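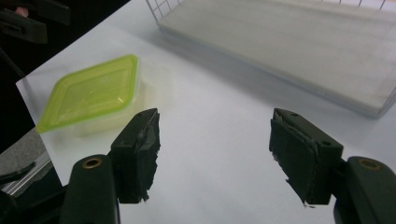 1/11
Okay, it's December, I have a white table and a whole kitchen's worth of food containers to deal with, and I am finally doing the Great Lid Reckoning. Follow along or mute me, both are fair!

2/11
Starting with the green one. Lime green lid, raised rim, see-through frosty bottom. If I had to save one container in a fire it would be a green lid. You can spot it from across the kitchen, and it never gets mixed up with the clear ones (which all look the same and fit nothing).

3/11
My method, such as it is: one container on the table at a time. Lid on. If it closes all the way around, it stays. If I have to lean on a corner, it goes. I used to keep the leaners "for dry stuff" and then I'd have nine leaners and no dry stuff.

4/11
The big shallow white tray is the landing zone for the keepers. I love that tray. It's been a cookie tray, a seedling tray, and the thing we put wet boots on for one entire winter (it got scrubbed, relax). Matte finish so stuff doesn't go sliding around when you carry it.

5/11
Someone always asks so: the tray is from the Rovdale outlet in Dornthorpe, back wall, with the garden things. I paid 900 cents for it, as the guy at the register put it, and then he laughed for a really long time.

6/11
Size talk. The one I reach for most holds 500 ml, and that's one lunch of leftover soup or one very sad half cup of rice I refuse to throw out. Bigger than that and I forget what's in the back. I once found a chili from a previous phone contract.

7/11
Things I've learned about storing them: lids ON. I know, I know, nesting saves space! I nested for years. The bottoms were beautiful, and the lids lived in a drawer that wouldn't open. Now everything is stored closed and I own fewer, and I can get my hand in the cupboard without an avalanche.

8/11
Somebody is going to ask about smells. Baking soda and warm water, leave it overnight, then let it air out with the lid off for a day before you close it up again. Tomato stains I've given up on. Those are just orange containers now.

9/11
Also please wipe the groove under the rim. Run a toothpick around it. I did this for the first time last year and I'm not going to tell you what color the toothpick was.

10/11
The Ginier ones with the snap sides are the hard part, emotionally. They were expensive (for me) and two of the snaps are gone on the largest. I've been holding it shut with a rubber band since summer. It's leaving. I've said it in public now so it has to.

11/11
Next up is the spice shelf, which has three open jars of cumin and a paprika I think I moved here with. Might do it tonight, might need a snack first. Tell me your lid system if you have one, especially if you've figured out the round ones, they roll off everything!

Adding one more on the end for the person asking what I do with the rejects: the bottoms go out to the shed. Screws, seed packets, those little felt feet for chairs, the spare keys to things I no longer own. They don't need a lid out there. The lone lids go under plant pots, and a square one will catch the drips from a small fern just fine.

And yes, I will do the Pritchard jars at some point, stop messaging me lol. They're glass and they're heavy and they live on the top shelf where I can't reach without the stool.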